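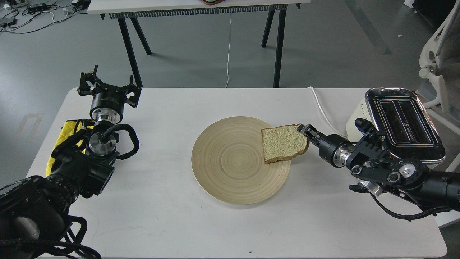 Wenn die Bürger selbst entscheiden: Was ist ein Bürgerbegehren?

Von Golnar Babaei, für Leserinnen und Leser ab neun Jahren

Vielleicht hast du schon einmal vor dem Supermarkt einen Tisch gesehen, an dem Leute mit Klemmbrettern stehen. Sie fragen die Erwachsenen: »Haben Sie eine Minute Zeit? Möchten Sie unterschreiben?« Manche gehen schnell vorbei, manche bleiben stehen und reden sehr lange. Es kann sein, dass diese Leute für ein Bürgerbegehren sammeln. Das ist ein schweres Wort, und ich habe selbst einige Zeit gebraucht, bis ich es richtig aussprechen konnte. Wir nehmen es jetzt auseinander.

Wer entscheidet normalerweise in der Stadt?

In jeder Stadt und in jeder Gemeinde gibt es einen Rat. Er heißt je nach Ort Stadtrat, Gemeinderat oder Stadtverordnetenversammlung. Die Mitglieder dieses Rates werden von den Einwohnern gewählt, meistens alle paar Jahre. Danach treffen sie sich regelmäßig und beschließen Dinge, die alle im Ort angehen: Wird der Spielplatz repariert? Bekommt die Schule ein neues Dach? Wie viel kostet der Eintritt im Schwimmbad?

Man nennt das eine repräsentative Demokratie. Repräsentieren bedeutet vertreten. Die Ratsmitglieder vertreten die anderen Leute, denn es wäre sehr mühsam, wenn jeden Abend die ganze Stadt zusammenkommen müsste, um über Dachziegel zu sprechen.

Manchmal aber beschließt der Rat etwas, und viele Menschen in der Stadt sind damit nicht einverstanden. Dann können sie bis zur nächsten Wahl warten und andere Personen wählen. Sie können Briefe schreiben oder demonstrieren. Oder sie können ein Bürgerbegehren beginnen.

Zwei Wörter, die fast gleich klingen

Begehren ist ein altes Wort für »sehr stark wollen«. Bei einem Bürgerbegehren sagen die Bürger: Wir wollen über diese Frage selbst abstimmen. Dafür sammeln sie Unterschriften.

Ein Bürgerentscheid kommt danach. Er ist die Abstimmung selbst, mit Wahlkabine, Stimmzettel und Urne. Auch Leute, die gar nichts unterschrieben haben, dürfen hingehen.

Zuerst also das Begehren, dann der Entscheid. In Zeitungen werden die beiden Wörter manchmal verwechselt, auch von Erwachsenen.

Die Geschichte von der Bücherei in Parlow

Damit es leichter zu verstehen ist, erzähle ich, wie es in Parlow gewesen ist. Im Stadtteil Fumik steht dort eine kleine Bücherei. Sie hat eine knarrende Treppe, einen Raum nur für Comics und im Winter eine Heizung, die klopft. Das Haus gehört der Stadt.

Die Firma Dusetex wollte das Haus kaufen und Büros daraus machen. Die Stadt brauchte Geld, und der Stadtrat war mit einer knappen Mehrheit für den Verkauf. Die Bücher sollten in das Rathaus umziehen, in den Keller.

Hélder Correia wohnt gegenüber der Bücherei. Er hat den Beschluss in der Zeitung gelesen und am selben Abend seine Nachbarin Ju-won Jang angerufen. Eine Woche später saßen sie mit Nuno Coelho am Küchentisch und schrieben eine Frage auf ein Blatt Papier.
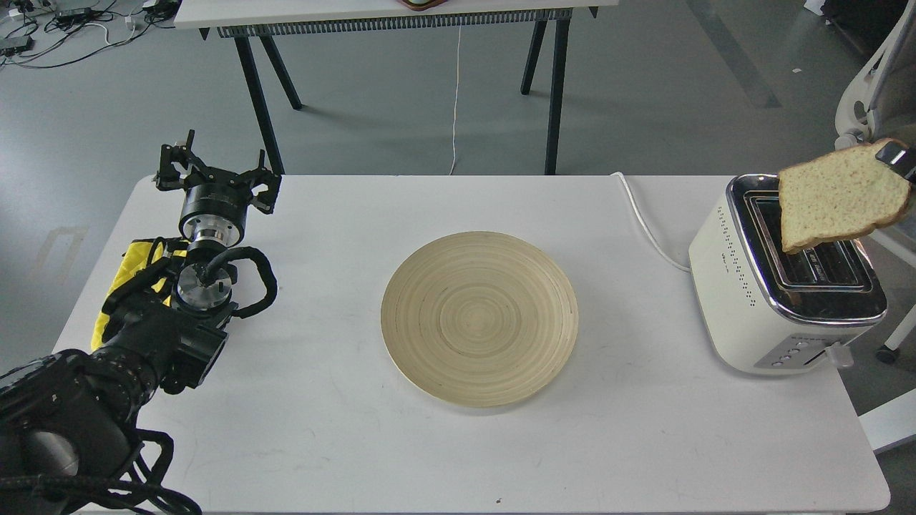 Schritt eins: die Frage

Eine Frage für ein Bürgerbegehren muss man mit Ja oder mit Nein beantworten können. »Was sollen wir mit der Bücherei machen?« geht also nicht, darauf könnte ja jeder etwas anderes antworten. Die drei aus Fumik haben vier Versuche gebraucht. Am Ende stand auf dem Blatt: »Soll das Haus der Bücherei in Fumik im Eigentum der Stadt Parlow bleiben?«

Unter die Frage gehört eine Begründung. Das ist ein kurzer Text, in dem steht, warum man die Abstimmung will. Diese Begründung darf keine falschen Behauptungen enthalten. Außerdem müssen Personen genannt werden, die das Begehren vertreten. Mit ihnen spricht das Rathaus, wenn es Fragen gibt.

Schritt zwei: Unterschriften sammeln

Jetzt wird es anstrengend. Wie viele Unterschriften nötig sind, hängt davon ab, wie viele Menschen in der Stadt leben und in welchem Bundesland sie liegt. In Parlow waren es 1000.

Unterschreiben darf nur, wer auch bei der Gemeindewahl wählen darf. Man muss seinen Namen, die Adresse und das Geburtsdatum gut lesbar eintragen. Und man darf nur einmal unterschreiben, auch wenn man die Bücherei besonders gern hat.

Ju-won Jang stand jeden Samstag auf dem Markt, Nuno Coelho ging abends von Tür zu Tür. Im Café Caldeira lag eine Liste neben der Kasse. Sie wurde zweimal mit Kakao übergossen und musste zweimal neu angefangen werden, was die Leute, die schon unterschrieben hatten, nicht sehr gefreut hat.

Am Ende brachten sie 1407 Unterschriften in das Rathaus.

Schritt drei: Das Rathaus prüft

Warum sammelt man mehr, als man braucht? Im Rathaus wird jede Unterschrift kontrolliert. Wohnt die Person wirklich in der Stadt? Ist sie alt genug? Steht sie vielleicht auf zwei Listen? Kann man den Namen lesen? Alles, was nicht stimmt, wird gestrichen. In Parlow wurde einiges gestrichen, aber es blieben genug gültige Unterschriften übrig.

Dann wird noch die Frage geprüft. Über manche Themen darf es nämlich kein Bürgerbegehren geben. Welche das sind, steht im Gesetz des Bundeslandes. Oft gehört der Haushalt der Gemeinde dazu. Der Haushalt ist der große Plan, in dem steht, wofür die Gemeinde ihr Geld ausgibt. Eine Stadt kann auch nur über Sachen abstimmen lassen, für die sie selbst zuständig ist. Über die Länge der Sommerferien kann Parlow nicht entscheiden, leider.

Wenn alles in Ordnung ist, heißt das Begehren »zulässig«. Am Montag, 4. Dezember, war es in Parlow so weit.

Schritt vier: Der Rat darf noch einmal nachdenken

Nach der Prüfung bekommt der Stadtrat eine zweite Gelegenheit. Er kann sagen: Gut, wir machen es so, wie ihr es wollt. Dann ist die Sache erledigt und man spart die Abstimmung, die ja auch Geld kostet.

Der Stadtrat von Parlow hat lange diskutiert. Valter Morais, der dort Mitglied ist, blieb für den Verkauf. Er erklärte es so: »Ich lese auch gern. Aber das Dach der Turnhalle ist undicht, und mit dem Geld von dem Haus könnten wir es reparieren.« Das ist ein ernstes Argument, finde ich. Bei solchen Fragen gibt es meistens auf beiden Seiten gute Gründe, und es ist wichtig, beide anzuhören. Die Mehrheit im Rat blieb bei ihrer Meinung, darum kam es zum Bürgerentscheid.

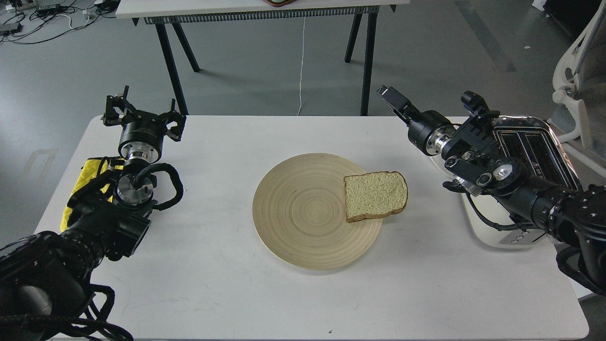 Schritt fünf: die Abstimmung

Alle Wahlberechtigten bekommen einen Brief. Darin steht, wann und wo sie abstimmen können. Wer an dem Tag keine Zeit hat, kann den Stimmzettel mit der Post schicken. Die Abstimmung ist geheim, niemand darf dir über die Schulter sehen, auch nicht die eigene Familie.

Damit ein Bürgerentscheid gilt, müssen in den meisten Bundesländern zwei Dinge stimmen. Eine Seite muss mehr Stimmen haben als die andere. Und diese Mehrheit muss groß genug sein, gemessen an allen, die abstimmen durften. Diese Grenze heißt Quorum (man spricht es »Kworum«). Sie soll verhindern, dass eine ganz kleine Gruppe für die ganze Stadt entscheidet, während die anderen zu Hause bleiben.

In Parlow haben fast 3000 Menschen mit Ja gestimmt. Die Nein-Seite hatte deutlich weniger Stimmen, und das Quorum war erreicht. Das Haus bleibt also bei der Stadt. Ein solcher Entscheid gilt wie ein Beschluss des Rates, und der Rat muss sich daran halten. Über das Dach der Turnhalle wird in Parlow noch gestritten.

Und was können Kinder tun?

Bei einem Bürgerbegehren dürfen Kinder nicht unterschreiben. In einigen Bundesländern darf man bei Gemeindewahlen schon mit 16 Jahren wählen, und dann meistens auch bei Bürgerentscheiden mitmachen. Für Jüngere gibt es andere Wege:

Du kannst dem Bürgermeister oder der Bürgermeisterin einen Brief schreiben.
Du kannst mit einem Erwachsenen eine Ratssitzung besuchen. Die meisten sind öffentlich, und hinten gibt es Stühle für Gäste.
In manchen Orten gibt es ein Kinder- und Jugendparlament. Frage in deiner Schule danach.
Du kannst eine Petition schreiben. Eine Petition ist eine Bitte an die Politik, und für sie gibt es keine Altersgrenze.

Kleines Wörterbuch

Stadtrat: gewählte Gruppe, die über Dinge in der Stadt beschließt
Bürgerbegehren: Antrag mit Unterschriften, damit abgestimmt wird
Bürgerentscheid: die Abstimmung selbst
zulässig: nach den Regeln erlaubt
Quorum: Mindestzahl an Stimmen, damit das Ergebnis gilt
Petition: schriftliche Bitte oder Beschwerde an die Politik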